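Revness notebook, drinks table
Sunday, started 10.15

Back on the drinks table after a week of everything else. Hưng had left me a note on the door saying the top needed a proper clean before anything went on it, and he was right, it was tacky along the front where the syrup went over in July. Did it twice with the Grosero spray and once with plain warm water, then dried it with the good cloths (the waffle ones, NOT the blue paper, the blue paper sheds and then I spend the afternoon picking bits off). White tables are lovely until you have to live with one.

Left the blue tape at the back alone. It's going a little furry at the corners when you run a thumb over it but it still sticks, and if I lift it I'll have to measure the whole thing again, which I'm not doing on a Sunday.

Cups next. I'd been dithering between the paper ones and the plastic ones from the Gastisville shop, and I've gone for plastic. The paper ones are fine for actual drinking but they go soft at the lip after a few goes and the printed pattern drives me mad. The plastic ones come in proper sweetie colours, so I can write "pink" in the log and we all know which one I mean. Blue, pink, green, reading from the left, set towards the back on the left half so there's somewhere to put a bottle down without shuffling everybody along.
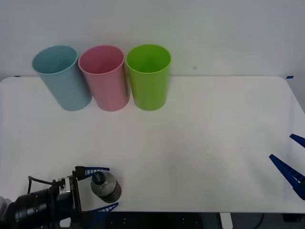 I did wonder about spreading them out more. With the cups this close together you only have to catch one rim with your sleeve and you've moved its neighbour as well (did this myself before eleven, of course). On the other hand people really do put cups down in a huddle at a party, and a row with neat gaps looks like a shop display. So they're staying close for now. If Hiếu hates it he can say so in the margin!

Rim is 90 mm across on the one I measured. Weighed the green one too, while the scales were out, and then forgot to zero them so ignore whatever is scribbled on the scrap of card by the sink. Will redo.

Washing: rinse straight after, upside down on the rack, don't stack them wet. They grip each other like anything when they're wet and the last lot had to be prised apart with a butter knife, which is how we got the scratched one that's now the pencil pot.

11.40. Tea. Then bottles.

We've got far too many bottles. They've crept all over the grey desk with the cans and I couldn't find a clear patch to put my mug down. I'd like to thin them out this week, and my vote is for keeping the clear ones with a dark drink in. You can see the level from across the room, you don't have to pick it up and squint. The label-wrapped ones hide everything and the clear-drink-in-clear-bottle ones are hopeless, I've twice written one down as empty and then found out the hard way.

Black screw cap, nice deep ridges, easy to get hold of even with damp fingers. Shoulder is a plain round dome, no fancy dents, then ridges round the body lower down. It's a good honest shape and it's comfortable in the hand. What I'd like is for us to start writing down the code on the neck when a bottle joins the set, then we can stop arguing over which one Hiếu meant on any given day.
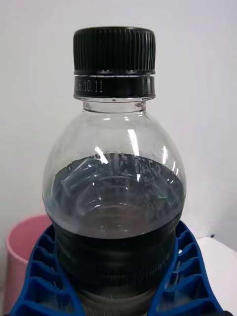
Neck band on the dark one, white dots on black: 15.10.11. Copy it with the full stops.

I've only copied it, I haven't tried to work out which way round it's meant to be read. Please don't "tidy" it into a date in the spreadsheet -- the spreadsheet will do that by itself if you let it, so set the column to text first.

Other bottle thoughts while I'm here. Fill level matters more than I'd given it credit for. A bottle with a good amount in it sits nicely on the table, a nearly finished one skates off if you so much as look at it. The Palma set has a rule about topping up at 63 per cent, and I asked Hưng where that number came from and he said "a long lunch", so I don't think we need to treat it as sacred. My suggestion is to keep ours up near the shoulder and swap it when it drops below the ridges.

12.50. Put the dark bottle out on the white and had a good look from the door, the sink and my chair. Reads beautifully from everywhere.

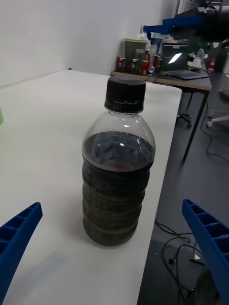
The grey desk bothers me much more. Once you've got a clean white table with one thing standing on it, your eye goes straight over to the muddle behind, red cans and all. It's only storage and I know it doesn't matter for what we're doing, but I'd love a shelf. There's a gap by the window that would take one. Hưng has the brackets at home, he's been promising them since we moved in (yes, I'm writing it down so it's official).

Spill kit: moved the bucket under the sink and put the 2000 ml jug next to it. The jug is for tipping leftovers into, please not for squash. Floor's dark enough that you don't see a splash until your shoe finds it, so do a quick once-over with the mop at the end even if you're sure it's fine.

To do, no particular order:
- cups: buy 6 more of the same, same colours if they've got them
- reweigh green, zero the scales first
- Hiếu to pick which bottles stay on the grey desk, the others go in the crate
- codes column in the spreadsheet, TEXT
- more waffle cloths, we're down to the thin ones
- ask Gastisville shop whether they'd swap the paper cups, unopened sleeve only

Stopped at 14.30. Cloths are in the wash, someone please hang them up.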